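Ondar Two-Finger Gripper Kit – review
Posted Apr 30, 2023 by Christos Sarantis

I bought this in March for the small arm I've been building at home. The kit costs $192 and comes with two fingers, a servo, a wrist bracket and 28 screws, a few of them spares.

Assembly took one evening. The bracket holes lined up with my arm plate without drilling. The printed instructions skip the cable routing, so I followed a diagram Zorica Nedeljković had posted on the Fandum board. Leave more slack at the wrist than it shows – mine pulled tight at full rotation.

Grip is good on anything with flat sides. Glazed dishes are harder. The bare fingertips slid on a bowl rim until I added thin rubber pads, and I think pads should be in the box at this price. The servo gets warm after 100 cycles but has not missed a step.

The wrist camera mount is the best part. It is stiff, and one fingertip stays in view at the bottom, so lining up on a rim is easy. Close parts of the gripper do blur.

Four stars. I would buy it again, with the pads ordered at the same time.
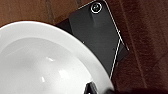
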